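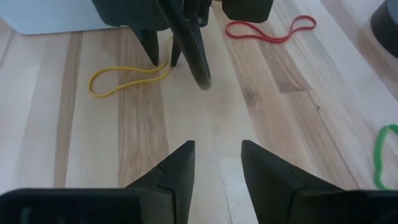 *Pale wood planks, running lengthwise.*

I'd like to say a word for bare floors, and against the people who keep trying to cover mine.

When I moved into the flat on Galbraith Street, my aunt Annag Crichton showed up with a rug. A lovely rug! Then she showed up with another one, and a runner for the hall (she'd been to a sale, and my aunt at a sale is a force of nature). For one whole winter I couldn't cross my own living room without catching a toe on something fringed.

So I rolled them up. All 5 went into the closet, and I've been happier ever since. I can sweep the place in the time it takes the kettle to boil. If I drop an earring, I hear where it went.

My neighbor Hamish Cairns thinks I've lost it. He paid $283 for a wool thing from Soltow and says bare boards are cold and loud, and sure, he's got a point about November. I wear slippers. As for the noise, I kind of like hearing a house being lived in, though the folks downstairs may want their own column.

What bugs me is the idea that a room isn't done until every surface has something on it. Who decided that? Old boards have scratches and they creak, and I'd still take them over 30 square feet of beige shag. Annag, if you're reading, you can have the runner back.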